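How to Lead a Six-Part Reading Group on Faith and Economic Life

Posted 2 February 2024 by Tiruwork Gebremichael

I have been leading small groups at our church in Stornville for a good long while now, and the question I get most often (usually over coffee, usually from someone already holding a book) is how to get ordinary people talking about money, work and trade without the evening turning into a shouting match or a nap. So I have finally sat down and written out the way I do it. Take what helps you and leave the rest — I won't be offended.

Before you begin

You will want one main book, a Bible for each person, and a notebook you don't mind scribbling in. Our last group used a 653-page history of Christian teaching on wages and property, and I would never do that to anyone again. We got as far as page 79 together and the rest of it is still sitting on my nightstand. Look for something a tired person can get through in a week of evenings, a chapter at a time.

Try to pick a writer who makes a real case. A book that only says the economy is complicated will leave your group with very little to push against. It doesn't matter so much whether you agree with the author, and I have had some of my best evenings with books I argued with the whole way home.

Step 1. Start with people's own work

Spend the first meeting on daily life and leave the theory in the bag. Ask each person to tell the group what they do all day, paid or unpaid, and who depends on it. When we did this, a man who had worked at the Nistor feed mill talked for quite a while about the farmers he sold to, and by the end of it we had stumbled into the whole subject of just prices without my having to use the words.

Step 2. Read the Scripture passages out loud

I like Leviticus 25 on the Jubilee, the workers in the vineyard in Matthew 20, and the early chapters of Acts. Read them slowly, and let a different person take each one. Ask what a passage would have cost the people who first heard it, and please be patient with the silence afterward. I used to jump in and fill it, and I am sorry to say I talked over a lot of good thoughts that way.

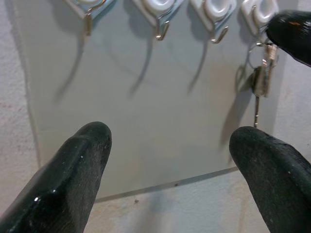 Step 3. Give the other side its best speaker

By the third meeting your group will probably have leaned one way or the other. Ask someone to argue for the view they like least, as kindly and as strongly as they can. If the group loves free trade, have someone speak for the town that lost its factory. If the group distrusts markets altogether, have someone speak for the family whose first steady income came from one. Give them the week to prepare, and a promise that they won't be teased for it!

Step 4. Follow one thing home

Choose something plain, such as a bag of coffee or a cotton shirt, and try to trace the hands it passed through. You won't get all the way. We tried it with a bag of coffee from Lotov, the little grocery on the corner, and got stuck at the importer, but trying to find out gave us plenty to talk about: who carries the risk, who sets the price, and what we owe to people we will never meet.

Step 5. Bring it down to your own street

Use the fifth meeting to ask what the group might do where it lives. Ours collected $897 for the Nonum loan fund, which lends small sums to neighbors starting out in business, and we argued very cheerfully over whether lending or giving was the better way to love them. (I was for giving. I was outvoted.) Your group may not want to raise a cent, and that's fine too, as long as the question gets a fair hearing.

Step 6. Close with prayer and a loose end

At the last meeting, go around and let each person name one thing they changed their mind about and one thing they still can't settle. Write down the second kind and keep the list somewhere safe. Ours has 3 questions on it that came back the next time we met, and we opened with the one about interest on loans to family.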